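第4章　はじめての記録会に出る

プールの練習と記録会は、同じ水の中の出来事とは思えないほど違います。スタート台の高さ、招集所のざわめき、笛が鳴ったあとの静けさ。一度味わうと、また出たくなる人がとても多いのです！この章では、申し込みから泳ぎ終えたあとの過ごし方まで、記録会の一日を順に追っていきます。

4.1　種目を選ぶ

初めての大会では、出場を2種目にとどめましょう。練習でいちばん気持ちよく泳げる種目を一つ、少し背伸びをする種目を一つ。たとえば50メートル自由形と50メートル平泳ぎの組み合わせなら、準備も無理なく進みます。プログラムが届いたら、二つの種目の間にどれだけ時間があるかを必ず確かめてください。続けて泳ぐつもりで体を動かすのか、いったん着替えて休むのかで、当日の動き方がまるで変わってきます。

4.2　ウォームアップ

本章で何度も登場するウルケンホルム（Urkenholm）室内プールの大会では、開場後のウォームアップが40分間と決められています。長いようで、混んだレーンではあっという間です。最初はゆったり泳ぎ、次にキックとターン、最後に短いダッシュを入れます。壁までのストローク数を体に思い出させておくと、本番の背泳ぎでも落ち着いてタッチできます（5メートルフラッグの見え方は会場ごとに違いますから、ここは念入りに！）。

4.3　レースの日の食事

朝食は、食べ慣れたものがいちばんです。ごはんやパン、うどんなどの主食をしっかりとり、脂っこいおかずは前の晩も控えめにします。種目の間が短いときはバナナや小さなおにぎりを少しずつ。水分は、のどが渇く前から口にしておきましょう。

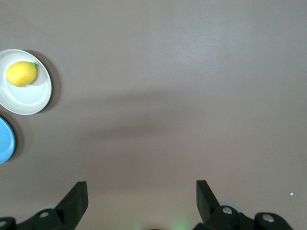
図4-1　テーブルと白い丸皿

昼休みをはさむ大会では、午後の最初の種目から逆算して食べる時刻を決めます。応援に夢中になって昼食が遅れるのは、若い選手によくある失敗です。チームメイトのレースは全力で応援したい、でもおなかも満たしておきたい。そこで、食べる時刻をプログラムの余白に書きこんでおくことをすすめます。

4.4　失格から学ぶ

平泳ぎの片手タッチ、バタフライの足の乱れ、折り返しでの泳法違反。失格の通告を受けると誰でもがっかりしますが、理由を聞けば次の練習課題がはっきりします。グッドステッド（Gudstead）杯に出場したフレソ（Fleso）水泳クラブの練習日誌には、失格の翌週に両手タッチの反復練習を組んだ記録が残っています。4.6節で、その練習の組み方をくわしく見ていきましょう。

考えてみよう
・自分が出たい2種目を選び、その理由をノートに書きなさい。
・ウォームアップの計画表を作り、隣の人と見せ合いなさい。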